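4.2 Placement of labelled blocks on the work surface

Claims that a printed sheet in the middle of a table improves the placing of small parts are common and, in our view, poorly supported. Huet's Jatham layout is usually cited in their favour, yet its 60 trials used a single block shape and a single starting position. The Skokus series ran to 2,000 placements, but failures were scored by the same people who had set out the parts, and no second scorer was used.

We therefore kept the arrangement plain. Figure 4 gives the layout: white blocks carrying black square tags, a sheet with four markers in a two-by-two grid at the centre of a black tabletop, and a tray at the right. Two of the blocks have a rounded or cylindrical nozzle, and it is far from clear that "upright" and "on its side" are equally stable poses for such a shape. Gunn treats them as interchangeable. Brasen does too, without giving a reason.

Our own 100 placements do not settle the matter. Tag colour and block colour were never varied, so any benefit credited to the centre sheet could as easily come from the strong contrast between white parts and a dark surface. We would be wary of carrying the result over to a grey bench, or to a tray with other neighbours.

Figure 4. Layout of tagged blocks, centre sheet and tray.

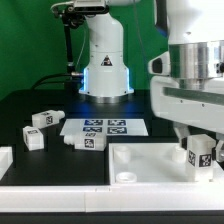
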